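Has anyone reproduced the Witden regrasp numbers?

gripfan_331
So I finally ran the Witden regrasp method on our arm and I'm a little grumpy. The write-up claims one policy handles small light parts without retuning the grip force. I did 874 grasps and it's great on foam, pretty bad on cardboard. Anyone else?

torquey
What force limit? Imus ships with a high default and it'll crush anything paper-based.

gripfan_331
Dropped it to 4 N before I started, so I don't think it's that.

benchmoss
I'd look at the approach height first. Our Farkberg runs went the same way until we raised it 3 mm - the fingertips were catching on the sheet under the part.

torquey
Disagree, height shouldn't matter if the force estimate is any good. That's kind of the whole claim of the method!

gripfan_331
Well, I'm posting my grasp so you two can fight over it. Small tan block between the black fingers, just above the table, with the big cardboard sheet underneath.

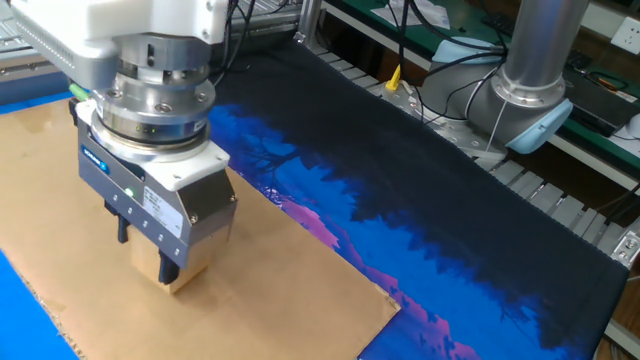
Category: Grasping and Manipulation

benchmoss
Yeah, I'd still try going higher. Brown cardboard under a cardboard block can't help the vision side either.

torquey
Fine, try both, but change one at a time please. The Eyvindsson baseline is worth running too.

gripfan_331
Ok, height first. Will post the numbers in May.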